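Looking after the kitchen cell

The kitchen cell at Nodov has been in its new spot since April, and enough people now share it that the upkeep needs to be written down in one place. Trinidad Bautista set the arm up and still does most of the repairs. What follows comes from her notebook and from a morning spent with her while she went through the regular checks.

The arm came over from the Clokwood building with 2043 hours on its controller. The move itself was simple. Getting it to agree with the kitchen again took most of a week, mainly over the base plate. The old plate had been drilled for a steel bench, and two of the holes did not line up with the new stand. Trinidad had a replacement made at Surnarton, and it went on with the original bolts and new lock washers. Those bolts get checked with the torque wrench at the start of every month. The setting is written on the tape inside the tool cabinet door. Please do not go by feel. One of them was found a quarter turn loose in the second week, and the wrist was landing low on every reach toward the stove before anyone caught it.

Cables are the next thing. The first routing ran tight along the arm, and it pulled at the wrist connector whenever the arm folded down. The connector finally gave out during an evening run, and the gripper dropped offline with the arm halfway through a reach. Trinidad replaced the connector and left more slack in the cable. If you change a program so that the wrist turns farther than it used to, run it once at low speed with your hand on the stop button and watch the cable the whole way through. If it goes tight at any point, stop and change the path. Don't add ties to hold it back. Ties are what caused the trouble the first time.

The gripper gets the most wear and needs the most attention. The finger pads are good for about 260 hours of ordinary work with cloth and light kitchen things, less if the day has been spent on pot handles. They should come off when the surface looks shiny. Wipe the fingers with the alcohol wipes before putting on new pads and let them dry fully, or the adhesive will creep. Spare pads are in the drawer marked Estrella, under the hex keys. The drawer was down to the last set when this was written, and more are on order (part 659 on the supply sheet, if you need to ask for them yourself).

After a pad change, the gripper has to be homed and the closing force checked. Open it fully, home it from the pendant, then close it on the foam block and read the value. Write the value in the notebook next to the date. Trinidad looks at how it moves over time, and a blank line is no use to her. After that, do one slow pick of something soft and hold it over the stove for a minute.

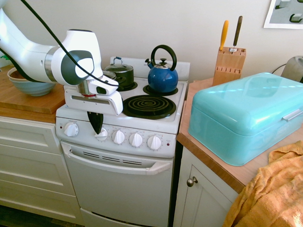
If it slips during the minute, home the gripper again and repeat. If it slips a second time, the pads are probably on crooked and should come off. Honeylyn Pangilinan has made a small jig that holds the pad square to the finger while you press it down. It is kept with the foam block.

Honeylyn also looks after the kitchen side. The burners stay off at the breaker while the arm is powered, and the breaker is to be tagged before anyone enables the motors. Knob positions matter to several of the programs, so turn all of them back to off when you finish. Anything you borrow from the counters for lunch goes back where it was, since some of the programs still expect to find it there.

Calibration is short. There is a touch point at the front corner of the stove. Bring the tip down to it slowly and compare the reading with the one on the card. A difference of up to 2 millimeters can be corrected from the pendant. Anything more means something has moved, and it is nearly always the stove, which gets bumped during cleaning. Push it back to the floor marks and try again before you touch the arm settings.

The one open problem is a faint click from the elbow when the arm starts up cold. It goes away after a few minutes of slow motion, and the joint temperatures look normal. Trinidad plans to open the cover at the next long break. Until then, run the warm-up program every time, even for a short session, and make a note if the click lasts past the end of it.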